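Washing and storing fine-gauge knitwear

These notes cover hand washing, drying and off-season storage of fine machine-knitted garments in wool, cotton and common blends. Hand-knitted items in unspun or loosely plied yarn need gentler handling and are outside the scope. The method was written up by Bernice Alhassan for the Gresport textile care evening course and has been revised since for front-loading machines.

Before washing

Read the care label first. A crossed-out tub means no water at all, including a hand wash. If the label is missing, treat the garment as wool.

Test for colour loss on an inside seam allowance. Wet the spot with cool water and a drop of the detergent you intend to use, press it with a white cloth for a minute, and check the cloth. Any visible transfer means the garment is washed alone, in cold water, and not left to soak.

Check for snags, open seams and thin areas at the elbows and underarms. Repair these dry. A dropped stitch that would stay put in the drawer can run several rows once the fabric is saturated. Secure it with a fine thread in a matching colour and finish the repair later if time is short. Openwork should be checked row by row against the light, as a broken yarn there is easily mistaken for part of the pattern.

Lay the garment flat and record the chest width, body length and sleeve length on a piece of paper. You will need these figures when blocking.

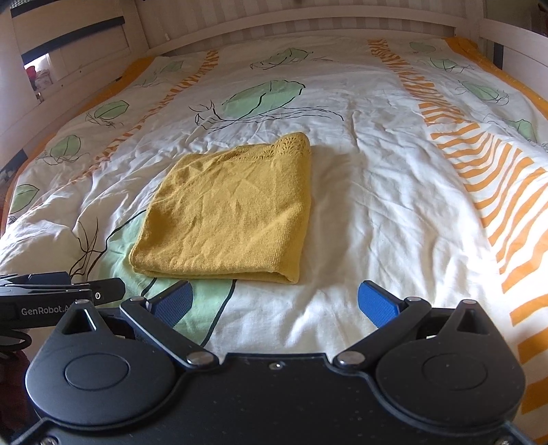
Hand washing

1. Fill a basin with cool to lukewarm water, no warmer than 30 degrees. Dissolve the detergent fully before the garment goes in. Use a neutral wool wash; enzyme products intended for general laundry attack protein fibres.

2. Turn the garment inside out and push it under the surface. Let it take up water without agitation for 10 minutes. Do not rub, twist or scrub.

3. Press the fabric gently against the base of the basin several times, then drain. Support the whole weight with both hands when lifting. A wet sweater held by the shoulders will lengthen under its own load.

4. Rinse in water of the same temperature until it runs clear. A sudden temperature change is a frequent cause of felting in untreated wool.

5. Squeeze out the excess without wringing. Roll the garment in a dry bath towel, press along the roll, and repeat with a second towel if the first is soaked through.

If a machine is used for spinning only, place the garment in a zippered mesh bag and limit the speed to 400 rpm. Wool that is not marked machine washable should skip this step.

Drying and blocking

Dry flat on a mesh rack or on a towel, away from direct sun and heaters. Ease the garment back to the recorded measurements while it is still damp. Work from the centre outwards, pat the ribbing closed, and align the side seams so that they do not twist towards the front.

Lace edgings and openwork yokes usually contract in washing. Open the holes by spreading the fabric with the fingertips. Pins are acceptable if they are rustproof and set close together; widely spaced pins leave points along the edge. Turn the garment over when the upper face feels dry. Allow at least a full day in humid weather, longer for cotton.

Folding

Fold knitwear and keep it off hangers. Place the garment face down, bring one side in to the middle of the back, and double the sleeve down so that it lies parallel to the side seam. Repeat on the other side. Bring the hem up to just below the neckline in one fold or two, depending on shelf depth, and turn the bundle over. 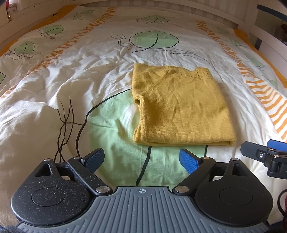 Avoid placing a fold line across beading, buttons or heavy cable panels. For long storage, put a roll of acid-free tissue inside each main fold to reduce creasing, and refold along different lines when the stack is checked.

Storage

Everything going into storage must be clean and completely dry. Moth larvae feed readily on soiled fibre, and body oils that are invisible in autumn can show as yellowed patches by spring.

Use breathable cotton bags or lidded boxes lined with tissue. Sealed plastic is suitable only where the garment is bone dry and the room temperature is stable. Put heavy items at the bottom and keep stacks low enough that the bottom garment springs back when unloaded.

Cedar and lavender have a limited deterrent effect and do not kill eggs. Where moths have been found, seal the dry garment in a bag with the air pressed out and freeze it at minus 18 degrees or colder for two weeks. Let it return to room temperature before opening the bag so that condensation forms on the outside.

Inspect stored knitwear every three months. Look under collars, inside cuffs and along seams, and vacuum the shelf corners before replacing the stack.

Last revised 28/12/2025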